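Stop buying the big kitchen

Everyone I know wants an island now. My cousin Iqra put 18 drawers in hers. Eighteen! Half of them are empty, the other half hold takeout menus and dead batteries.

I grew up with one table and one decent pot. Fed six of us. Soup, rice, more soup.

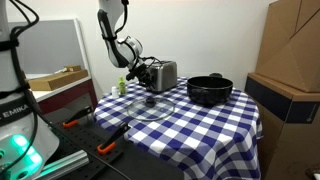 And the money. A guy at Grustix quoted me 2,075 for a countertop. Just the slab, no sink. I could eat for months on that, and eat well to.

Small kitchens make you put stuff away. You cook what you have. Less to wipe down, definately. Keep the 800 bucks, buy good knives.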